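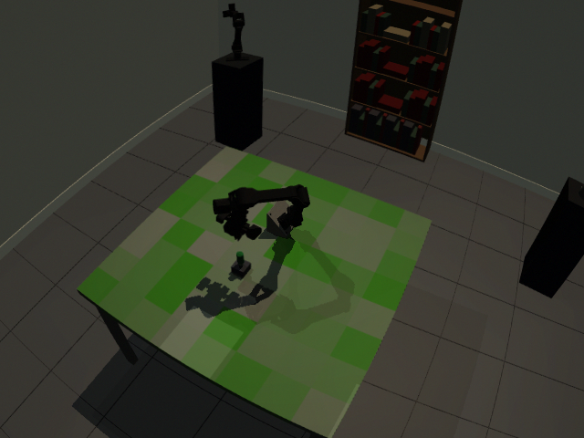
*Un plateau à carreaux verts, avec un bras robotisé noir.*

## Le coin des peaux sceptiques

Ma salle de bains compte un seul lavabo et, depuis cet hiver, quatre nettoyants. Le premier est un cadeau, le deuxième une erreur, le troisième une promotion. Le quatrième, je l'ai acheté en connaissance de cause, après avoir écouté Samah Alaoui m'expliquer pendant tout un déjeuner que je me lavais le visage comme on récure une casserole. Elle a été esthéticienne à Stomham pendant dix-sept ans, et elle a cette façon de vous regarder les ailes du nez en disant bonjour.

Parlons donc du double nettoyage, puisque vous êtes plusieurs à m'écrire à ce sujet, dont une lectrice, Orvokki Ahonen, qui demande s'il faut vraiment « se laver le visage deux fois pour avoir le droit de se coucher ». Chère Orvokki, ça dépend de ce que vous avez mis dessus le matin.

Le principe est assez simple : un corps gras d'abord, pour dissoudre ce qui est gras (fond de teint, crème solaire, mascara résistant à l'eau, aux larmes et apparemment à la fin du monde), puis un nettoyant doux à l'eau pour emporter le reste. Si vous ne portez ni maquillage ni protection solaire, un seul passage suffit largement. Si vous portez les deux, le coton imbibé d'eau micellaire promené trois secondes sur les joues ne fait que déplacer le problème vers la taie d'oreiller.

J'ai essayé deux baumes. Celui d'Auer se présente dans un pot lourd, très beau, avec une spatule minuscule que j'ai perdue au bout de quatre jours. La texture fond bien, l'odeur rappelle l'amande et un peu la cire à parquet. Il se rince correctement à condition de l'émulsionner avant, c'est-à-dire de mouiller ses mains et de masser encore jusqu'à ce que tout devienne laiteux. Cette étape figure sur la notice en caractères que je qualifierais de confidentiels. Je l'ai sautée toute une semaine et j'ai conclu que le produit était mauvais. Mes excuses à la maison.

Celui de Govau coûte moins cher, existe en tube, et ne sent rien du tout. C'est celui que je rachèterai, sans passion.
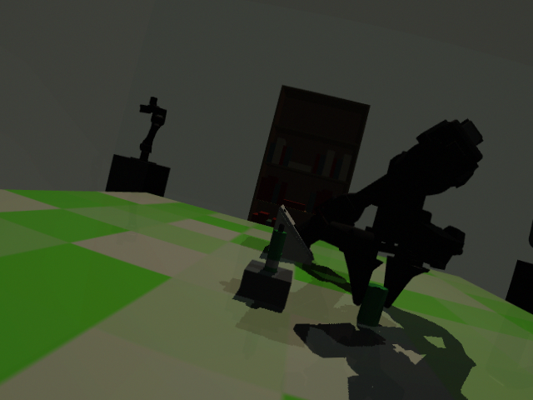

Pour la seconde étape, inutile de se ruiner. Un gel qui reste quelques instants sur la peau avant de filer dans le siphon n'a pas besoin de contenir de la poudre de perle. Cherchez une formule sans parfum si vous rougissez facilement, et méfiez-vous de la sensation de peau « qui crisse » : on nous l'a vendue longtemps comme une preuve de propreté, alors qu'elle annonce surtout des tiraillements. J'utilise la mousse Stindomo, dont la pompe se bloque un matin sur deux et dont je n'ai rien d'autre à dire de mal.

Quelques points que Samah m'a fait noter sur la nappe en papier :

- L'eau tiède, toujours. L'eau brûlante fait du bien au moral et pas grand-chose de bon aux joues.
- Le baume s'applique sur peau sèche, mains sèches.
- On s'arrête au bout d'une minute. Masser davantage n'impressionne personne.
- Le matin, un rinçage ou un nettoyage très léger, selon votre peau.
- La serviette se change plus souvent que vous ne le croyez. (Ici elle m'a regardée longuement.)

Reste la question des brosses électriques, posée par Edvin Viklund, qui en a reçu une et n'ose pas la brancher. À 88 euros l'appareil, je comprends le respect. J'en ai emprunté une à ma sœur : les premiers soirs, on se sent polie comme un galet ; ensuite, j'avais deux plaques rouges sous les pommettes et j'ai rendu l'objet. Sur une peau solide et à petite dose, certaines en sont ravies. Si vous traitez de l'acné ou si vous utilisez déjà un acide ou un rétinoïde, demandez plutôt l'avis de votre dermatologue, et en attendant servez-vous de vos doigts, qui se rechargent tout seuls.

Signe Dalen signale enfin que son baume a tourné : grains, odeur rance, couleur suspecte. Il avait passé tout le mois de juillet sur un rebord de fenêtre plein sud. Les corps gras s'oxydent, et le petit pot ouvert dessiné sur l'étiquette indique le nombre de mois pendant lesquels le fabricant répond encore de son contenu. Jetez-le, Signe. Même s'il en reste la moitié.

Le mois prochain, les masques en tissu. Samah a déjà soupiré.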